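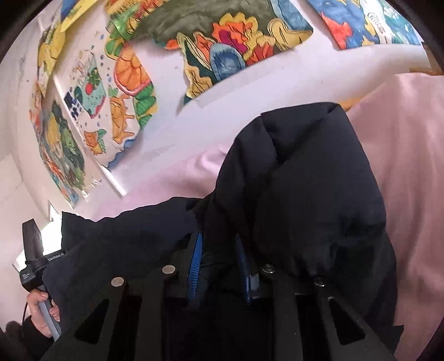 A head of state flies in, a dozen folders get signed at a long table, and by evening the news says that billions in foreign investment are on the way. This guide is for people who would like to know how much of that will ever be poured, welded or paid out. The method takes an evening and a free search engine. Most announcements have a solid-looking thing on the left (a government) and another on the right (a company), like the two blue pads up top, and between them a stretch of black cloth that sinks into a dark crease. The job is to get a hand into the crease.

I'll use one deal all the way through, the Gratent terminal, partly because its paperwork is unusually easy to find and partly because I've spent far too long with it.

## Before you start

You need:

- the official statement from the visiting side
- the official statement from the host side
- the company's own press release, if it bothered
- something to write on

Skip the television coverage. It will show you the handshake, and the handshake is the one part nobody disputes.

## Step 1: Get both statements and lay them side by side

Governments describe the same meeting the way divorced couples describe the same vacation. Print both versions, or open them in two windows, and mark every project that appears in only one.

For Gratent, the visitors' statement said the two sides "concluded an agreement on the development of a terminal." The host's statement said they "exchanged views on opportunities in the port sector, including at Gratent." Those are different evenings. When they disagree, start from the weaker wording and make the stronger one earn its way back.

Check the languages too. If a statement was issued in two, compare the verbs, with a translation tool if you have to. Official translators are careful people, but press offices are in a hurry, and "intends to" has a way of becoming "will" somewhere over the ocean.

## Step 2: Grade the verb

Find the main verb attached to the money and place it on this ladder, lowest rung first.

1. **Welcomed, noted, discussed.** Somebody said it out loud in a room.
2. **Expressed interest in.** Somebody said it out loud and somebody else smiled.
3. **Signed a memorandum of understanding.** Paper exists. It probably has a clause near the end saying that nothing before that clause is binding.
4. **Signed a framework agreement.** Similar paper, better folder.
5. **Signed a contract or concession.** Lawyers got paid, so you may sit up a little.
6. **Reached financial close.** The lenders have committed. This is the rung you want, and it almost never happens with flags in the background.

Gratent was a rung three. The newspapers had it at five by breakfast.

A memorandum isn't worthless, and I don't want to be the sort of person who says so at dinner again. Plenty of real projects began with one. It lets officials on both sides put staff time into the thing without being asked why. Just don't spend the money yet.

## Step 3: Take the number apart

The headline figure is usually a total, and totals are where old friends meet. Ask for the list behind it. If there's no list, write "no list" in large letters and move to Step 4 with your eyebrows raised.

If there is one, look for:

**Repeats.** Search each project name plus the word "announced" and look for earlier dates. Gratent had been announced 3 times before, under two governments and with a different ship on the cover of the brochure.

**Loans.** A loan from the visiting country's export bank, spent on the visiting country's equipment, may be a perfectly good idea. It's still a loan. Put it in its own column.

**Trade.** Purchases of grain, fuel or aircraft get swept into the investment total because they're large and they photograph well.

**"Up to."** Cross out these two words and see whether you still have a number.

When you've finished, total what's left. Expect to feel slightly mean.

## Step 4: Find out who signed

Ministers sign for governments. For the company you want an exact legal name, which is rarely the name in the headline.

The Gratent coverage talked about Derno, a company people had heard of. The paper was signed by Derno Vosby Holdings, a joint venture that, when I looked, had one filing to its name and shared an address with a dental practice. There are good reasons to set up a separate company for a single port. It does mean that the balance sheet everyone was admiring belonged to somebody else.

Look up the name in the company register where it was formed. Many registers let you search for free, and the rest charge about what a sandwich costs. Note three things: when it was formed, who owns it, and whether it has filed accounts. A company born a week before the summit deserves a polite question.

## Step 5: Look for the dull partner

Every serious project collects boring companies. Someone has to survey the seabed, price the insurance, write the environmental report and work out where trucks will turn around. These firms prefer to be paid, and they don't do a lot of ceremonial surveying.

Search the project name with "tender," "survey," "geotechnical" or "impact assessment." For Gratent I found a single notice, from September, naming Dijkstra as the engineering adviser on a dredging study. The notice gave a channel depth and a deadline for questions. It was the most encouraging document in the entire pile, and it read like the back of a shampoo bottle.

Finding no dull partner within a year is a bad sign. Finding one doesn't mean the terminal gets built, only that somebody has paid real money to learn whether it should be.

## Step 6: Check what's in the way

Ask what has to change before anyone can legally start. The usual suspects:

- sanctions or export controls, and whose permission would be needed to lift them
- a foreign ownership cap in the host country
- land that other people believe is theirs
- a currency that can't easily be turned back into a different currency and taken home

The last one gets the least attention. Investors will put up with a lot of weather, but they like to know where the exit is. If the host's central bank has a waiting list for dollars, find out how long it is.

Politicians can promise to remove these obstacles, and often mean it. Write down which ones need a signature and which ones need a legislature. The second kind go slower, and sometimes they go home for the summer.

## Step 7: Treat the jobs figure gently

"The project will create 1,000 jobs." Construction jobs or permanent ones? Counted once, or once per year? Does it include the café?

I have never managed to trace a round jobs number back to a spreadsheet. If the figure in your deal has an untidy last digit, someone may have worked it out, and you should go and look for them.

## Step 8: Write your one-line version and set a reminder

Boil everything down to a sentence using only what you can prove. Mine, as of Oct 14, 2022, reads:

> A joint venture part-owned by Derno has a non-binding memorandum on a terminal at Gratent; a dredging study is out; no lender has been named.

Compare that with the headline, then put the two in the same folder and set a reminder for 9 months. That's long enough for a tender to appear and short enough that you'll still remember what you were annoyed about. When it goes off, run Steps 4 to 6 again and change the sentence only if a document makes you.

## If you get stuck

**The company won't answer.** Write to the port authority, the land office or whichever body would have to issue the permit. Ask whether an application has been received, and ask for the date.

**The statement has vanished from the website.** Try a web archive. Save your own copies from now on, preferably on the first evening, while everybody is still proud of them.

**Both sides insist it's all going ahead.** Ask which month the first payment is due.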